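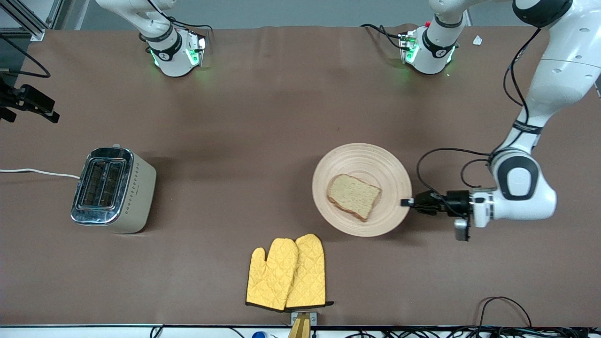
添付1:茶色の天板、手前側に黒いケーブル

チケット番号:305
件名:海外派遣講師の週次活動報告が「上限超過」で差し戻される
製品:Plalia(講師派遣・授業記録管理)
対象モジュール:週次報告、授業記録、派遣先マスタ
報告者:Sang Trình(Hầu校派遣、日本語授業補助)
対応:Driken サポート窓口
優先度:中
起票日:2025年12月27日(土)
状態:暫定対応済み、恒久対応待ち

■ 報告内容(原文のまま)
派遣先のHầu校で、小学校高学年の日本語クラスと保護者向けの夜間オンラインクラスを担当しています。先週分の週次報告を送信したところ、「週間授業時間が上限を超えています」と表示され、差し戻されました。先週の授業時間は7時間ちょうどで、上限と同じです。超えてはいません。授業記録を開くと1件ずつの時間は正しく入っています。合計だけが8時間になっています。
また、その前の週の報告は受理されていますが、確定値が6時間になっていました。実際には前の週も7時間です。受理された報告は自分では修正できないようです。
月末の活動手当の計算に使われると聞いているので、確認をお願いします。

■ 環境
利用画面:Web版 Plalia、講師権限
ブラウザ:2種類で試行、結果は同じ
派遣先タイムゾーン設定:Hầu校の現地時間(個人設定画面で確認済み)
管理校:Stoltport研修センター
Stoltport側の時刻はHầu校の現地時間より2時間進んでいる。夏時間の適用はどちらもなし。

■ 再現手順
1. 講師権限でログインし、派遣先をHầu校に設定する。
2. 土曜の21時30分開始、22時30分終了の授業記録を登録する。
3. 授業記録一覧を開く。日付は土曜と表示される。
4. 同じ週の週次報告を新規作成し、「授業記録から集計」を押す。
5. 手順2の記録が集計に含まれない。
6. 翌週の週次報告を新規作成し、同じ操作をする。手順2の記録が翌週分に加算される。

期待される動作:土曜開始の授業はその週に集計される。
実際の動作:翌週に集計される。

■ 対応ログ

[10:12] 受付。報告者の授業記録を管理者権限で参照。登録内容に重複なし。削除済み記録の残存もなし。

[10:25] 差し戻しとなった週の集計明細を出力。前週土曜の夜間オンラインクラスの記録が含まれていた。差分の1時間はこの記録で説明がつく。前週の確定値が1時間少ない件も同じ記録による。2件の症状は同一原因と判断し、本チケットに統合する。

[10:41] 検証環境にHầu校と同じ設定の派遣先を作成。上記手順で再現した。授業の終了時刻を21時59分に変更すると再現しない。22時00分では再現する。開始時刻の変更だけでは結果は変わらない。

[11:03] 集計処理の仕様を確認。週の区切りは日曜0時から土曜24時まで。集計時の判定には授業の終了時刻が使われている。この終了時刻が派遣先の現地時間ではなく、管理校の時刻に変換された値になっている。Hầu校の22時はStoltportの24時にあたるため、22時以降に終わる授業は日曜扱いとなる。
一覧画面は開始時刻を現地時間のまま表示する。報告者から見て一覧に異常がないのはこのため。

[11:20] 報告者に次の点を照会。
・夜間オンラインクラスの時間帯を最近変更したか
・報告の送信前に、集計結果を手入力で直したことがあるか
・同じ時間帯の授業が今後も予定されているか

[13:05] 報告者より回答。
「夜間クラスは通常20時から21時です。前の週だけ、保護者会と重なったので21時30分開始に変更しました。先週の夜間クラスは通常どおりです。集計欄は手で直していません。1月にも遅い時間のクラスが1回入る予定です。なお、教室の子ども向け授業はすべて午前中なので、そちらの記録は問題ないと思います」

[13:18] 回答と集計明細を照合。矛盾なし。午前の授業記録はいずれも正しい週に入っている。

[13:40] 影響範囲の調査。管理校と派遣先の時差がある派遣先を抽出し、授業終了時刻の変換後の日付が元の日付と異なる記録を検索した。該当記録のある派遣先は4か所。このうち週をまたいで集計がずれたのはHầu校のみ。ほかは平日の日付が1日ずれるだけで、週の合計には影響していない。ただし、日別の活動表を印刷した場合は日付が誤って出る可能性がある。別途確認する。

[14:15] 開発担当へ引き渡し。判定に使う時刻を「派遣先現地時間の授業開始時刻」に改める案で依頼した。終了時刻を現地時間に直すだけでは、0時をまたぐ授業の扱いが残る。派遣規程では授業は開始日に属するものとしているため、開始時刻での判定が規程と合う。

[14:32] 暫定対応の可否をStoltport研修センターの運用担当に確認。確定済み報告の解除は研修センター側の承認が必要との回答。承認依頼を送付。

[15:10] 承認を受領。前週の報告の確定を解除。

[15:18] 該当する記録の「集計週」を管理者権限で手動指定。再集計の結果、前週7時間、先週7時間。いずれも上限内。

[15:24] 前週の報告を再確定。先週の報告は「下書き」に戻した。内容の確認と再送信は報告者が行う。

[15:51] 報告者が再送信。受理を確認。エラー表示なし。

■ 報告者への連絡文(15:30送信)
Sang Trình 様
お問い合わせの件、週次集計で授業の終了時刻が管理校の時刻に置き換わり、土曜夜の授業が翌週に計上されていました。入力内容に誤りはありません。
前の週の報告は7時間で確定し直しました。先週の報告は下書きに戻してあります。合計が7時間になっていることをご確認のうえ、再度送信してください。再入力は不要です。
修正版が適用されるまで、現地時間の22時以降に終わる土曜の授業を登録した場合は、週次報告を送信する前に本チケット番号を添えて窓口までお知らせください。集計週をこちらで指定します。授業時刻を実際と異なる値で登録することはお控えください。出勤簿との突合でエラーになります。
活動手当については、訂正後の値が計算に使われることを研修センターに確認済みです。

■ 暫定手順(窓口担当用)
1. 管理者メニューから「授業記録」を開き、講師名と派遣先で絞り込む。
2. 対象の記録を開き、「集計週」を「自動」から「手動」に切り替える。
3. 授業開始日が属する週を選択し、備考欄に本チケット番号を記入して保存する。
4. 週次報告が下書きの場合は再集計のみ行う。確定済みの場合は研修センターの承認を得てから解除する。
5. 再集計後、前後の週の合計も確認する。
注意:手動指定した記録は、後から授業時刻を変更しても集計週が追随しない。振替があった場合は「自動」に戻してから指定し直すこと。

■ 未完了の項目
・集計判定の修正(開発担当、1月の定期更新に含める予定)
・日別活動表の印刷時の日付確認(サポート窓口)
・差し戻し時のエラー文に、超過と判定された記録の一覧を表示する改善要望(開発担当で検討)
・修正版適用後、手動指定した記録を「自動」に戻し、合計が変わらないことを確認(サポート窓口)

■ 関連情報
派遣先マスタの「タイムゾーン」欄は画面表示にのみ使用されており、週次集計からは参照されていない。操作手引きには「集計にも反映される」と記載がある。手引き側の記述は修正版の適用後に正しくなるため、改訂は行わない。適用までの間は既知の問題の一覧に掲載する。
講師の個人設定にあるタイムゾーンを変更しても、今回の症状には影響しない。同種の問い合わせで設定変更を案内しないこと。

[16:05] 既知の問題の一覧に掲載。状態を「恒久対応待ち」に変更。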